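Bumora Two-Burner Camp Stove

Print this page | E-mail to a friend

We use cookies to remember your cart and your preferences. By staying on this site you agree to our cookie policy.

I've been selling camp stoves for long enough to have strong opinions about them, and the Bumora is the one I take on my own trips. I've had mine since January of last year and it has been to the lake, to my sister's driveway during a power cut, and up a very long gravel road I'd rather not drive again. It still lights on the first click most mornings (the second click when it's really cold, fine).

It's a propane stove, two burners side by side, with a lid that folds back and two little wings that swing out as wind screens. The wings matter more than you'd think! I had a cheaper stove before this one and spent a whole breakfast crouched next to it holding up a cookie sheet so the eggs would set. With the Bumora I just park it with its back to the wind and get on with the coffee.

What I like best is the low end. Plenty of camp stoves will boil water like mad and then burn your pancakes, and this one simmers. I made a pot of rice on it last fall that came out better than the rice I make at home, and I've done oatmeal without scorching the bottom, which anyone who's scrubbed a pot in a cold creek will appreciate.

Now the grumbles, so you don't write to me later. The carrying handle is a bit mean if you have big hands. The drip tray lifts out but the back corners collect grease, and you'll want an old toothbrush for those. And two big skillets side by side is a squeeze. One big skillet and one saucepan, no trouble at all.

What comes in the box

The stove, the regulator, a hose, the drip tray and a folded paper manual with tiny print. Propane isn't included and I can't ship it, so pick that up close to home. The carry bag is sold separately. I go back and forth on the bag. It keeps the soot off the back seat, but I got by with a beach towel for a whole summer.

How it compares

People always ask me about the Bavitz, so let me save you the e-mail. The Bavitz is lighter and packs flatter, and if you're carrying your stove any distance from the car I'd say go with that one. It has one burner, though, and the legs are narrow, so I wouldn't put a full soup pot on it. The Ríos is the big brother of the three, with a griddle plate that drops over both burners. Lovely for a crowd and a real lump to carry. I took one to a family reunion and everybody wanted it until it was time to load the truck.

For two to four people camping next to their car, I'd still hand you the Bumora.

Looking after it

Let it cool, wipe it down with warm soapy water, dry it properly and leave the lid open for a while before you pack it. Check the hose for cracks at the start of each season, and do the soap bubble test on the connections every time you swap the tank. Only ever use it outdoors, please, and that includes not using it in the tent porch when it rains. I know it's tempting. Eat a sandwich.

If a burner starts to go yellow and lazy, it's usually a spider web in the tube. Spiders adore these things. A soft pipe cleaner sorts it out, and I throw one in with every order.

Ordering

Item number 2709. In stock as of August 11, 2025, and I've got nearly 100 of them on the shelf, so there's no rush. Orders go out with Adis, who are slower than the big carriers but haven't dented a lid on me yet. Spare regulators, hoses and drip trays are all on the parts page, and if you can't find the one you need just drop me a line with the number off the bottom of the stove.

Get camp recipes and sale news once a month. Enter your e-mail address to sign up for the newsletter. Unsubscribe any time.

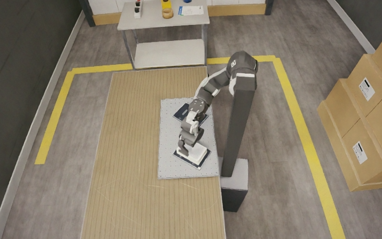 Noman Lodhi: I bought the Bumora on your advice last summer and agree about the simmer, but I'd add that the hose is short. If you use one of the big refillable tanks it has to sit right up next to the table, and I ended up ordering a longer one. Do you stock those, or does the Ríos hose fit?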